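About Rokska

We're a small weaving school with a big soft spot for stripes, blocks and anything you can make with two colors and some patience! Coralie Gilchrist started Rokska with 2 floor looms and a waiting list she kept on the back of an envelope. We now teach 16 classes a year, from first warps to full-size rugs.

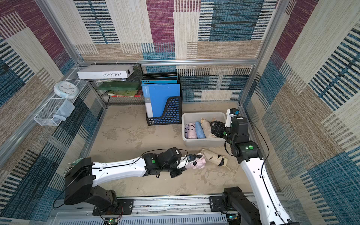

Maroon, blue and tan, with plenty of stripes.

Our beginners' course, Urnarside, runs over six evenings, and you go home with a finished runner (fringe and all). After that most people move on to Jundis, where you draft your own pattern and we help you work out how much yarn it will eat. It's always more than you think.

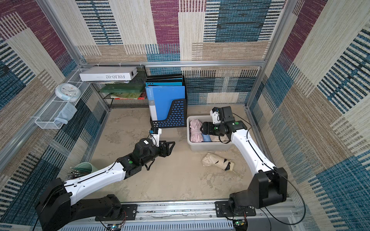

We buy most of our wool from the Ó Briain mill, and we love their undyed grays so much that we built a whole June workshop on them. Our pattern library has about 1,000 drafts, all free for students to borrow, and we're still adding to it!

You don't need your own loom or any experience. Drop in during open studio, have a cup of tea and try a few rows.

Page updated April 2026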